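Thread: Open call for outdoor piece, found materials, who has done one of these?

Forum: Public Art and Installation > Calls and Commissions

vituvik_sam
Thu 12 June
OK so I got a yes from the Porninico people for the creek path show. First outdoor thing ever. Proposal was a long low screen of woven willow with strips of found plastic worked into it, wrappers, netting, whatever comes out of the creek. They said yes and now I have to build it, 30 feet of it, and I have questions.
Main one is the plastic. Does it last? They want it up until February. Also the form asks for a "community engagement component" and I wrote something vague. Anybody been through that?

heronlegs
Congrats!! Did the same show two rounds back. Path floods. Ask them which stretch you're on before you cut a single stick. I was on the low side by the footbridge and lost half of mine in one night.
Engagement part, they mean a workshop. Two hours on a Saturday, people come and weave a bit with you. Fun, but get a helper.

vituvik_sam
Flooding, great. Nobody mentioned that at the site walk. Will email tonight.

kilnfire_deb
Snack wrappers go to flakes in the sun. The shiny layer comes off in little bits and then you've put a pile of litter INTO the creek. I'd pull them from the proposal. Sorry to be that person.

heronlegs
Disagree a bit. Depends on shade. Mine were under alders and the wrappers looked fine at takedown, netting was what went brittle.

kilnfire_deb
One season under trees isn't a test. I had a piece up on a south wall and was picking silver flecks out of the gravel for weeks after.

momix_fan
Why not fold them? Folded into tight strips, four layers, you get way less surface in the sun. Like the candy wrapper purses. Slow work but you can do it in front of the tv. I sort by color first, then fold, then chain.

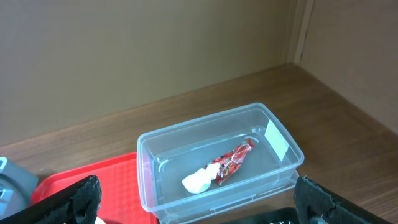 How wide do the strips need to be before folding?
Twice the width of the willow rod you're weaving against, then add a bit for the fold. Too narrow and they pop out the first windy day.

momix_fan
Oh and wash them first. Dish soap, not hot. Ants otherwise, and then birds pulling at it.

vituvik_sam
Folding is a good idea, hadn't thought of that. How many wrappers per foot tho? I'm scared of the answer.

momix_fan
I never kept track. A lot. Get a school to save them for you, theres your engagement component lol

kilnfire_deb
Asking kids to eat more chips so you can hang the bags in a creek. Great message.

momix_fan
They're eating them anyway Deb

heronlegs
Ok ok. Sam what's the frame? Willow alone won't hold 30 feet. You need uprights.

vituvik_sam
Hazel stakes, every 2 feet, driven in by hand. Permit says nothing deeper than 13 inches because of a pipe. Which seems shallow?

heronlegs
Way too shallow for a screen that catches wind. Put a zigzag in it. A straight fence falls over, a folded one stands. Also looks better from the path, people come round the bend and get it in pieces.

austra_p
Austra Petrauskas here, I was on the selection panel for the last Porninico round, not this one, so take this as just me talking. Two things. First, the pipe limit is real, please stick to it. Second, the panel liked proposals where the artist let the site change the work. If the creek takes some of it, photograph that, write it down, that's part of the piece. Nobody will be cross at you about a gap. They WILL be cross about loose plastic downstream, so Deb is right to bring it up.

kilnfire_deb
Thank you.

heronlegs
"let the site change the work" is lovely until it's your eight weekends floating off to the lake. Just saying. The fee was $100 when I did it and I spent that on gas.

austra_p
The fee is a fair complaint, I made it too. It has gone up since, not enough.

vituvik_sam
Fee is fine by me, I'd be doing it anyway, but yeah. It covers stakes and nothing else.
So what if the plastic only goes in the top third? Above the flood line, where I can reach it and check it. Bottom is plain willow and the creek can do what it wants to it.

heronlegs
That's the answer imo. And the bottom will catch leaves and sticks and look amazing.

kilnfire_deb
Better. I'd still put in writing how often you'll check it. Every two weeks? And a takedown date for the plastic part that's earlier than the rest.

vituvik_sam
Can do every two weeks. I walk there anyway.

tall_order
Late question, what about color? If it's all reds and silvers it's going to read as trash from far off. I did a run of banners on a lake shore and the only thing that really worked against brown water was yellow. One color, lots of it. Everything else went muddy by five in the afternoon. The dull kind too, not neon. Mustardy.

momix_fan
Nooo the mix is the point

tall_order
Mix up close sure. From the far bank it's porridge.

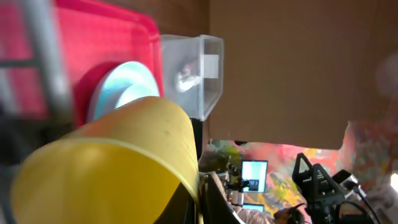 Mustard yellow outside, stronger golden yellow inside.

tall_order
That sort of range. Two yellows, so it shifts when you walk past.

vituvik_sam
Hm. I've been sorting what I've pulled out so far and there's hardly any yellow, tons of blue. Feels like cheating to go looking for one color? The whole deal was use what the creek gives.

austra_p
Then use the blue. Or say so in the wall text if you add to it. Either is ok, only don't claim it all came from the creek if it didn't.

tall_order
Blue vanishes against water. But your call, your fence.

heronlegs
Do a test panel. One bay, two stakes, hang it out there for a week and look at it from the bridge morning and evening. Should've said that first. Saves all this arguing.

kilnfire_deb
And weigh down the feet.

vituvik_sam
Test panel it is. Does anybody know where to get willow this time of year btw? Mine's all in leaf. The place I used before only cuts in winter.

heronlegs
Van Acker sells dried bundles all year, soak them a day per foot of length. 8 foot rods need something to soak in, I used a drainpipe with caps on the ends. Old kayak also works. Bathtub doesn't, ask me how i know.

momix_fan
Buy more than you think. I snap one in every handful.

vituvik_sam
Ok ordering. Porninico just wrote back, I'm on the high side above the footbridge. So less flood, more wind. Zigzag for sure. Will post the test panel when its up.

kilnfire_deb
Post the flecks too, if there are any.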